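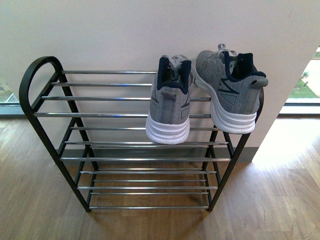
Von: Eugénie Poulain
An: Liste Hundehalter Nutby
Betreff: Re: Grünlippmuschel – Pulver oder Kapseln?

Hallo zusammen,

nur schnell, muss gleich los. Styliani Karras schrieb:

> Unser Rüde ist 11 und kommt morgens schlecht hoch. Tierarzt meint,
> Grünlippmuschel könne man probieren. Nehmt ihr Pulver oder Kapseln?
> Und wie lange, bis man was merkt? Das Zeug von Plolis riecht
> grauenhaft, er lässt den Napf stehen.

Pulver. Kapseln hat meine jedes Mal ausgespuckt, sauber abgeleckt, lag dann im Flur.

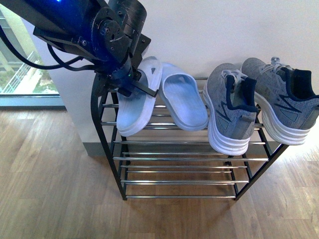
Hellblauer Schlappen auf dem obersten Fach

Zum Geruch: ja, schlimm. Mit einem Löffel warmem Wasser anrühren, zehn Minuten stehen lassen, dann unters Nassfutter. Trocken drüberstreuen geht bei uns garnicht. So hab ichs gemacht:

1. Erste Woche halbe Menge, sonst Durchfall. Bei uns jedenfalls.
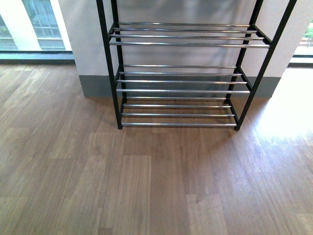

2. Danach volle Menge, immer abends. Dose in den Kühlschrank, 400 g halten bei uns ziemlich lang.

3. Aufschreiben, wie er morgens aufsteht. Man bildet sich sonst alles mögliche ein. Ich hab erst nach neun Wochen einen Unterschied gesehen, und auch da nur auf der Treppe.

Wegen Schmerzmittel bitte nochmal den Tierarzt fragen, nichts einfach absetzen!! Ryszard Jakubowski hatte im August dazu was geschrieben, müsste im Archiv sein. Joar Engebretsen gibt übrigens gar nichts und schwört auf Schwimmen, nur eben nicht jeder hat einen See vor der Tür.

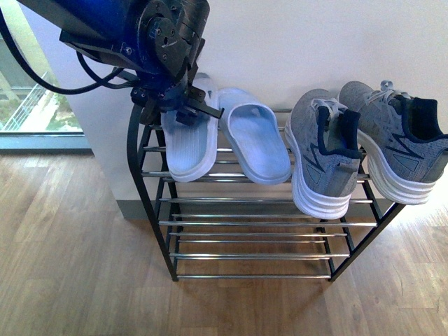

Schlappen links, graue Turnschuhe rechts

Hab noch eine angebrochene Dose von Kwiatkowski hier, riecht etwas weniger. Kannst du haben zum testen, bin bis 18 Uhr erreichbar.

Grüße in Eile
Eugénie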